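Right, thread time. People keep asking me when they can have a machine that does the tidying, as if I've got one under the stairs. So: can robots do chores yet? Short version, a few of them, slowly, if you're kind about which ones.

I spent a good bit of last autumn reading up on bin picking (glamorous, I know). You tip a load of odds and ends into a tub, and the arm has to get them out again one by one. Warehouses want it badly. So does anyone with a kitchen drawer.

An arm on a car line does the same move 4000 times and never has to wonder what it's holding. Give it a marker, an apple and a toy shovel in one go and it's a different job altogether!
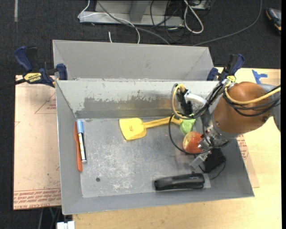 Last changed: January 2020

Look at how different those things are to get hold of. The apple wants to roll. The marker is lying right up beside a long orange utensil, near the wall, so where do your fingers go? You or I would just flick one out of the way without thinking.

And the shovel! Grab it by the blade or the handle? A toddler sorts that out in a second – I watched my niece do it in the bath.

My cousin works at Stenholm, over in Dimbridge, packing spare parts. They had an arm on trial in September. It got through 102 totes in a shift, which sounds great until you hear that the woman on the next bench did hers before lunch and had a chat as well.

Mind you, it didn't moan about the radio. And it was miles better at the end of the month than at the start, so I'm not laughing at it.

Someone asked about laundry. No. Socks are awful, towels are worse. Anything floppy is still a pain, and so is anything see-through, so there go the drinking glasses.

Someone else asked what I'd pay. If it cleared the kids' floor every night and cost under 2000 quid, I'd have it tomorrow – even if it took six hours over it and I had to step round it to get to the loo.

Dishwasher emptying next week, if I get round to it. Send me your worst drawer in the meantime.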